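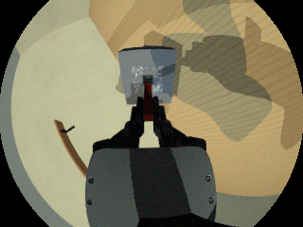

Workshop Tips I Stopped Believing (and a Few I Kept)

Posted 12/10/2025

Every few months somebody shares another list of shop hacks, and every few months I try a handful of them against my better judgment. Most are harmless. A few will cost you a board you liked. What follows is my running tally, updated when I get annoyed enough.

Walnut on scratches. You rub the nut on the scratch and the scratch vanishes, supposedly. What you get is a slightly oily scratch. It looks better for an afternoon, under one lamp, if you want it to. A wax filler stick in the right color does the same job and stays put. I bought a set of 12 from Skirnik and have used maybe three of them.

Mayonnaise on water rings. This one sort of works on some finishes, and so does plain furniture oil, and the oil doesn't smell like a sandwich. Leave it overnight, wipe with the grain, and expect to be a little disappointed. If the ring is black and not white, the water got into the wood and no condiment is going to help you.

Rubber band in the stripped screw. It has worked for me on small screws that weren't very tight, meaning the ones I could have gotten out with a bigger driver. On anything that has been painted over, you end up picking bits of rubber out of the slot. Get an extractor.
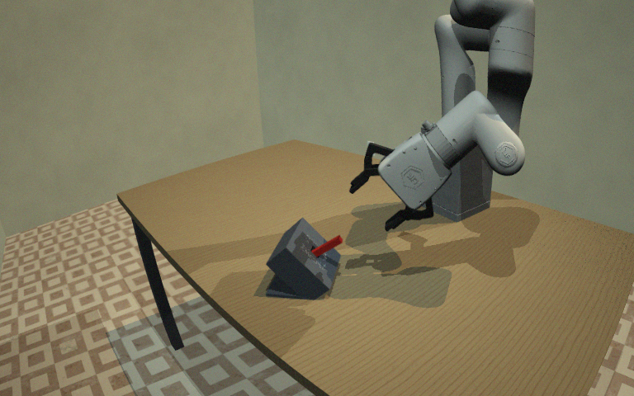 Labels are where I part ways with the tidy-shop crowd. They want a printed tag on every drawer, every jar, every cord, and then they want you to reprint them each March when you "refresh your system." I tried it. I lost an evening and still opened the wrong drawer. Color does more for me than words, particularly on anything I might need to grab in a hurry. A bright red lever on a dark blue-gray box gets found by your eye before you've had time to read a thing. So paint the handle of whatever you reach for most, and leave everything else plain. The trick dies the minute you own six red handles.

Sandpaper grits. The advice is to step through every single grit in order or the sky falls. I go 80, then 120, then 160 if I happen to have it, and quit. For a shop table that's plenty. Going finer than that before an oil finish mostly gives you sore shoulders and a surface that drinks less oil. Betine sells a paper that claims to last longer than the rest. Mine clogged on pine like everybody else's.

Baking soda and super glue. Fine, this one's real. It sets almost instantly and fills a chipped corner well. It also gets quite hot and the fumes are nasty, a detail the cheerful videos skip. Open a window, keep your face back, and use less than you think.
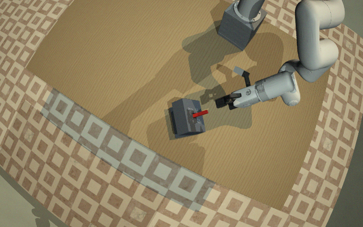

It also sands badly next to soft wood, so you'll dish out the area around the patch if you go at it bare-handed. Use a block. Color it before the finish goes on, too, or you'll have a white dot looking at you forever.

Candle wax on drawer runners. Kept. Cheap, quick, and my grandmother did it. Rub hard, work the drawer a few times, scrape off the crumbs.

Rice in the toolbox to stop rust. Please don't. Rice gets into everything and soaks up very little. Wipe the tools with an oily rag. The Sterkov drying packs are okay if you remember to swap them out, which I don't.

Still testing: chalk on file teeth, and a reader's claim about tea and rusty hinges. The hinges are in the jar now and I have my doubts.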